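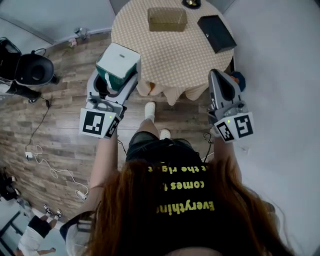 The little round table by the wood floor's worst plank has one job, and it is to hold a cup of tea. By the middle of winter it holds everything else. I have a beige tablecloth on it, bought at the Busell market in March for 4 dollars, and the cloth has done a fine job of making a heap look like a decision.

So, sorting. My method comes from a leaflet that arrived with a set of Drititz shelves I never put up. You pick up one thing, decide where it lives, and put it there before you touch another. The leaflet reckons the average household owns 1,363 small objects. I'd have guessed more, and all of them boxes.

Boxes are my weakness. I keep a box because it's a good box, then I need a bigger box to keep it in. The tan plastic one with the lid stays, as it might one day hold batteries. The black one stays because it's black and looks expensive.
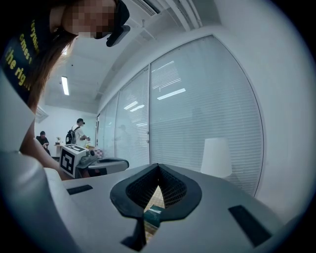

The rule I break most is the one about not stopping to read what you've picked up. Packaging is terribly absorbing when the alternative is housework. I can lose nearly 200 seconds to the back of a packet and come away with no idea what I read.

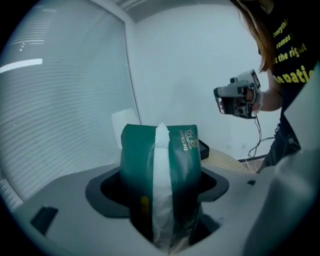 Green packets go with green packets, in the Bekomer tin on the bottom shelf. Cables go in the drawer with the other cables, where they breed. Anything I can't name goes in a bag marked Paracha, after the op shop, and the bag sits by the door for three weeks until I take half of it back out.

Next weekend, the hall cupboard. Or the one after.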